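Esden Swap Shelf - FAQ

Questions we get a lot. Answers are quick, sorry, doing this on my lunch. - Nafula

What is it?
A lending shelf for board games and puzzles. Borrow one, bring it back, borrow another. Back room of the Coetzee building, past the stairs.

Do I have to join?
Yes. Free. Fill out the card at the desk, takes a minute. Under 16 needs a parent to sign.

How long can I keep a game?
30 days. Renew once by email if nobody else wants it. Puzzles over 2000 pieces, you get double.

How many at a time?
Two games, or one game and one puzzle. Please dont ask for three.

Are there fines?
No fines. But if its really late we call you, and then Peninah calls you.

A piece is missing. Now what?
Tell us. Put a note in the box saying which piece. We keep more than 40 tubs of spare pawns, dice, tiles etc and can usually match something.
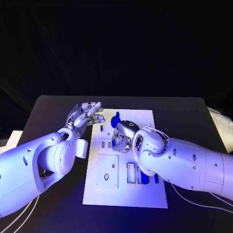 White board with small parts and cut-out slots.

Can I donate?
Yes please, if it's complete or close. Tape the lid shut. No electronic games, no VHS games (we have enough), nothing that smells of smoke. Drop off before 5 pm, not outside the door overnight.

Can I donate just loose pieces?
Sure. Bag them by kind if you can. Mystery bags go to Peninah Makori, she likes sorting.

Do you have Cladum?
One copy, always out. Ask to go on the list. Pernora is easier to get and plays about the same with four people.

What about toddlers?
Bottom shelf, green stickers. Knob puzzles, peg boards, shape sorters. Wipe them down before returning, plain soap and water, no bleach. Check the knobs are tight before you hand it to a little one, and if one wobbles bring it back and we'll glue it.
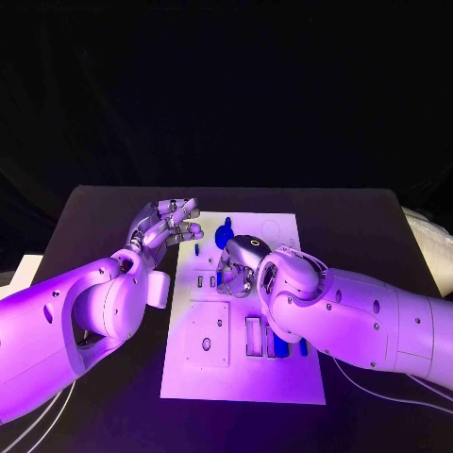

Hours and contact

When are you open?
Noon to 6 pm most days, door sheet has the current week. Closed all of December for the recount.

Phone?
Desk is extension 712. Leave a mesage, we do check it. Email is faster.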